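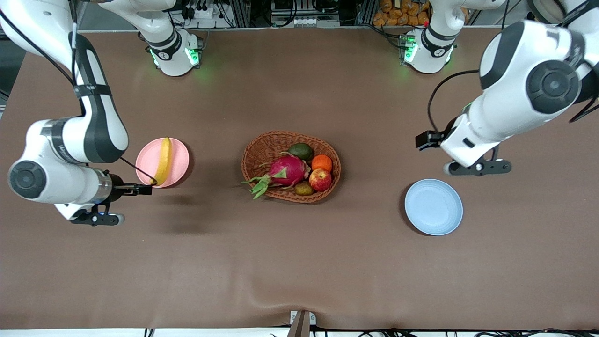

How much should I set aside on top of the price of two arms for a tabletop sorting setup?

Set aside almost as much again as the arms cost, and don't order the arms until you have quotes for the grippers, the table frame, the power and the spare parts.

Two-arm bench for fruit and small packed goods, what goes in the budget?

Posted by Valentyna Lysenko
Category: Equipment and purchasing
Tags: two-arm, grippers, budget, small lab

I run a small teaching and testing shop called Udelitz. We have been asked to put together a bench where two small arms work side by side and move mixed items from a basket in the middle to plates on either side. Mostly fruit to start with, later some bagged goods. It is for training and for trying out software. It will not run on a production line and nobody expects high speed from it.

I have a price for a pair of arms from a dealer and I have to hand in a full budget in May. My trouble is that the dealer's quote covers the arms, their control boxes and one day of setup, and that's it. The last time we bought equipment this way we spent the rest of the year asking for small extra amounts, and I would like to avoid that.

What I know so far:

The room has one free wall, with a regular outlet and a second one that shares a circuit with the refrigerator.
Each arm should be able to reach the middle of the table and one plate on its own side.
The heaviest item would be a large dragon fruit or a mango. The smallest would be something like a kiwi.
We have one person who can program and one who can build frames. I do the paperwork.
We can store things under the table but not behind it.

What did you forget the first time? Are two arms worth it over one? And is it reasonable to buy the grippers from the same dealer or should I shop around?

I don't need brand advice on the arms, that part is mostly settled.

Posted by Urbańczyk
Marked as helpful by the poster

We built a bench like this and then built it a second time, so I have two sets of invoices to look at. I will leave out the prices because ours are old and from another country, but the list should still be good.

Grippers. Get the quote per gripper with the mounting flange, the cable and the fingers all listed on separate lines. Ours came with flat fingers that were fine for boxes and poor for anything round. We paid for a second set of fingers and then a third. If your frame builder can also print or cut fingers, budget for material and his time instead. Ask for the opening width in writing. A dragon fruit is wide, and a lot of small parallel grippers don't open far enough to go around the middle of one. You may be able to pick it up by the narrow way or by the leafy end, but I wouldn't plan on the leafy end. Measure your biggest fruit before you sign anything.

Payload. The number in the brochure is for the end of the arm with nothing on it. Take off the gripper, the bracket, any camera and the cable. We lost more than a third that way. With fruit you will probably be fine, with bagged goods check again.

Table and frame. This was our biggest mistake. We put the first pair of arms on an office table and it shook each time one of them stopped quickly. The second time we used metal rail framing bolted together, with feet that can be leveled. It cost more than I had guessed and took 14 days to arrive, and nothing else could start until it did. Order it first.

Table covering. Small money but put it in. You want something matte so the cameras don't pick up glare from the lights, and a plain color that is different from your items and plates. Buy enough to replace it twice. It wrinkles, and juice gets on it.

Power. Don't use the outlet that shares with the refrigerator. Have an electrician look at it before you submit the budget, because that can be a large line by itself. We needed a new circuit. Also put in two good power strips and a place to fix them so they don't lie where people put their feet.

Cables. Each arm has a cable to the control box, and each gripper has its own running down the arm. Leave slack at the joints. Buy clips and sleeves, and one spare gripper cable per arm. The cables are what fail. In the first year we replaced no motors and four cables.

Stop button. One for the whole bench, where a person standing at the front can hit it without reaching past an arm. Check that it stops both arms. Ours only stopped the left one as delivered, and the fix was a relay plus half a day from the dealer.

Cameras. At least one fixed above or to the side and one near each gripper if you are doing software work. Mounts, cables and a computer with enough ports for all of them. People budget for cameras and forget the ports.

Computer. Don't try to use the office one.

Test items. Real fruit goes soft. We spend 30 a month on fruit in our money, which is not much, but it comes out of a different account and somebody always asks about it. Plastic fruit is fine for writing the program. It weighs the wrong amount and is often too slippery, so do the final tests with real fruit. Also get plates in two different colors, as that makes it easier to tell the software and the students which side is which.

Spares and service. I would put in ten percent of the arm price per year. If the dealer offers a service plan, ask how long a repair takes and if they send a loaner. Ours took 67 days for one joint and there was no loaner.

On two arms or one: if the only job is moving items one at a time from a basket to a plate, one arm does it and you save nearly half. Two are worth it if you want both sides working at the same time, or handing over from one to the other, or holding with one and working with the other. For teaching I would say two. But then plan the programming time for two, and that is more than double, since they share the space over the basket and you have to keep them out of each other's way.

On the grippers from the same dealer: yes for the first set. If something doesn't talk to something else it is then one company's problem. Shop around for the second set.

Posted by olby_bench

Get a wider table than you think. Ours has the two bases along the back edge and there was not enough room at the front for a person to change the items without leaning in.

Also shipping. We paid 315 for shipping on one box because the control unit went separately. Ask.

Posted by Danik

I can only speak to the paperwork side, as I handle purchases for a vocational school and have put two of these through.

Split the budget into three stages and ask for approval of all of them at once. Stage one is the room: electrician, frame, table surface, power strips, shelf. Stage two is the arms, control boxes, grippers, stop button and the dealer's setup. Stage three is cameras, computer, spare cables, spare fingers, test items and training. If they cut anything it will be stage three, so move the spare cables and the second set of fingers up into stage two and write them on the same line as the grippers. I do this every time and it has never been questioned.

One day of setup is too short for two arms. Ask for two days, with a gap of a few weeks between them. On the first day they mount everything and show your programmer how it starts and stops. By the second day he will have a list of real problems. If they come for both days in a row the second one is mostly wasted.

Get it in writing what the dealer expects to find when they arrive. Ours expected a finished frame with holes in the right places, and the drawing for the holes arrived the evening before. Your frame builder should have that drawing before he orders the rails.

Ask about software licenses too. Some sell a license per arm and renew it every year. With two arms you pay twice, and it is usually not in the first quote.

I don't agree that two arms always make sense for teaching. We have one bench with two arms and one bench with one, and beginners learn faster on the single. If your budget gets cut badly, buy one arm now and a frame wide enough for two. Have the second set of holes drilled and the power run to it. Then the second arm is a simple purchase later. Check that the dealer will still sell you the same model next year.

For storage, a shelf at the back is handy for stock, but you said there is no room there. Use bins under the table on the side away from the control boxes. Control boxes need air and people will push things up against them.

Comment from Valentyna Lysenko

Thank you, this is what I needed. I had the frame, cameras and computer. I did not have the electrician, the spare cables, the licenses or the second day of setup. I have written to the dealer about the opening width and about the stop button.

The licenses are per arm, I got that answer already. Still waiting on the rest.

Comment from Urbańczyk

Ask them if the license covers the gripper too. Ours was separate.

Comment from Danik

Same here on one of the two. And get the shipping for the frame rails as its own quote, they are long and some carriers won't take them.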